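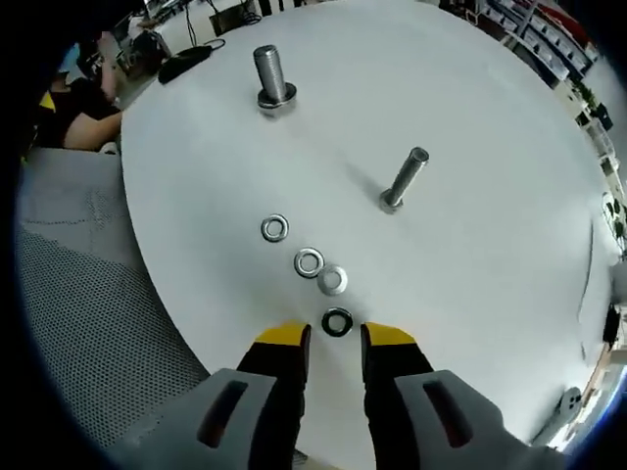 I first met Sabine Kleinschmidt over a wobbly bench. Mine, I should say, not hers. It had been rocking since Christmas and I'd been stuffing folded card under one leg, and a friend finally told me to go and see the woman in Kirkbridge who sorts out bolts. So I went for a bolt and stayed for two pots of tea, and then I asked if I could come back on the Monday with a notebook.

She was a bit baffled by that. "You want to write about washers?" she said. "Well, sit down then, you'll be here a while."

Sabine repairs furniture, mainly chairs and tables, and mainly things other people have put together badly (her words!). She learned it from an old neighbour, Waltraud Böttcher, who had a shed full of tobacco tins and would not let anyone throw away so much as a split pin. "Waltraud had 220 tins," Sabine told me. "I know because I had to move them. Up a ladder, in April, in the rain. I dropped one and we were finding grub screws in the flower bed for years."

I asked her what people get wrong most often and I hardly got to the end of the question. "Washers! They leave them out. They get to the end, there's a little bag left over, they think oh, spares, lovely. They're not spares." She says she can usually tell from the wood before she's even turned the thing over, as there'll be a crushed ring where the bolt head has been chewing its way in.

So what does a washer do, for those of us who've been nodding along for years? "Spreads the load," she said. "You've got a small head pulling on soft timber and it wants to sink. Put a nice flat ring under it and it's got something to sit on. Same as snowshoes." And the black ones? She was firmer here. "Depends what it's made of, so don't go by the colour. I've had black ones that were rubber and black ones that were steel with a coating, and they don't do the same job at all. Press your thumbnail in it. If it gives, it's rubber, and you don't want it squashed flat under a bed frame."

We got on to bolts after that, and I confessed that I buy mine by holding the old one up against the packet. I expected a telling-off. "That's fine, that's what I do for length," she said. "It's the thread that catches you out. Two bolts can look like brothers and one goes in half a turn and jams, and then people get the big spanner. Don't get the big spanner!" Her rule is that a bolt should go in with your fingers to begin with. If it won't, you take it out and look at it.

She stands her bolts on their heads when she's working, by the way, threads up. I'd always laid mine down and then chased them across the floor. "A hex head is flat, so use it," she said. "The washers can lie where they like, they're not going anywhere."

Her worst job was a dining set for a man called Quentin Lefèvre, who had moved house with it five times and lost something at every address. "He'd used a coat hook in one place. A coat hook, as a bolt. I rang him up just to ask how he'd got it in." It took 49 new bolts to put right, and he still sends her a card every winter.

I wondered whether she ever gets fed up with small metal things. She had a think about that one, and poured more tea. "I get fed up with sorting them. Jana, my niece, came over and did a whole cupboard for me, all by size, labels on everything, and I couldn't find a thing until summer. But using them, no. You put the right one in and the chair stops creaking and somebody's gran can sit down again."

And my bench? One missing washer, back left leg. She found me one in a jam jar, charged me 40 pence and told me to take the cardboard out.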